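Zamach Workshop Open Day - Questions and Answers

We collected the questions that visitors send us most often. Please read them before you write to us.

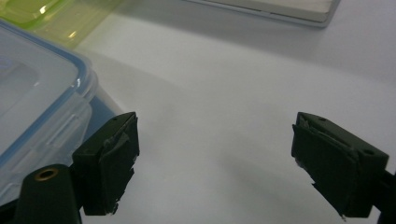 What will I see during the visit?

The main demonstration is at the table where we practise with two-finger grippers and ordinary kitchen containers. A member of our team shows how the fingers are brought near a box with a lid, how they are placed on both sides of it, and what makes a good grip. After this you can walk between the other tables and ask anything you like.

How long does it take?

The demonstration takes 15 minutes and starts again every hour, the first one at 10 in the morning. Most guests stay longer, because the Velta arm in the second room is also running.

May I try the gripper myself?

Yes. We have a hand-held one, called Obi, which you move with your own arm. Each guest can make 3 attempts. Please keep your other hand away from the fingers when they close.

Why is there a dark covering on the inner sides of the fingers?

It is there for the grip. Hard plastic on hard plastic slides very easily, and a smooth lid is one of the more difficult things to hold. The covering gets creased and torn at the edges with use, so we put on a new one from time to time. Please do not pull at the loose parts.

Why do you use food containers and not factory parts?

Our project is about help in the home. A box with locking flaps looks simple, but the flaps, the rim and the see-through plastic all give trouble to a machine. Visitors also understand the task at once.

Can children come?

Children are welcome together with an adult. The hand-held gripper is suitable for them too - only the Velta arm must be watched from behind the line on the floor.

Do I have to pay or to book?

The entrance is free. Groups from schools should write in advance to Jennylyn Catacutan, who arranges the visits. Single guests can simply come.

May I take photos?

Yes, without flash please. The flash disturbs the cameras.

How do I find you?

We are in the Clekby building, on the ground floor, and the entrance is from the yard. There is a lift to the upper floor, where you can get tea and coffee.

When is the next open day?

It is planned for December. The hours will be published on this page.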